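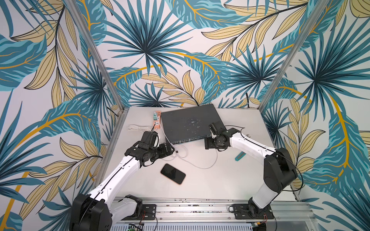 Pesside, 3/12/23

Minutes of the Ilari software meeting

Present: Herman Nair (chair), Bimla Dubey, Nabila Purba, Sugeng Mandagi
Apologies: Ridwan Harahap
Minutes: Bimla Dubey

1. Previous minutes
Agreed, with one change. Item 4 said the planner "now handles cables". Sugeng asked for this to read "was shown handling one cable". Changed.

2. Switch and power strip task
Nabila reported 66 full runs on the current build. The job is two-handed: the left arm deals with the power adapter at the orange strip while the right arm works at the front ports of the network switch. She counts 9 runs as clean from start to finish. Herman asked what clean means. Nabila said no stop and no human hand on the table. Herman said that by this rule a run that ends with the plug half in would count as clean, and Nabila agreed that it would. The figure is not to be quoted outside the team until the rule is rewritten.
Action: Nabila to write a pass rule that checks the plug is seated.

3. Perception
Sugeng has doubts about the new cable tracker. It does well on a cable lying alone, but the thin white one crosses in front of the switch and loops back on itself, on a white tabletop, and the tracker often joins the wrong ends. Chin have told us a bigger model will sort this out. Sugeng said they told us the same in September, and he would like to see it on our table first.
Bimla asked if the palm wallpaper on the enclosure walls hurts the masks. Nobody had figures. Herman did not want it blamed, or cleared, without a test.
Action: Sugeng to run the tracker on the 538 stored clips, scoring the tabletop and the walls separately.

4. Planning
The planner still treats the phone and the utility knife as flat boxes with a wide margin. This keeps the arms away from them but also closes off much of the right side. Nabila wants the margin cut. Herman said no - the margin is hiding errors in the pose estimate and he would like those fixed first. Left open.

5. Control
Both arms share one clock in the new controller. Ridwan's note, read out in his absence, says the stutter is gone. Sugeng saw it 5 times since the note was written. Not closed.
Action: Ridwan to send logs, not a summary.

6. Mavavico trial licence
Herman has read the offer and could not find what it does that our own replay tool does not. Bimla thought the labelling screen was better. No money to be spent for now.

7. Any other business
Bimla asked that build numbers go in the run names. Agreed.

Next meeting: when the pass rule is ready.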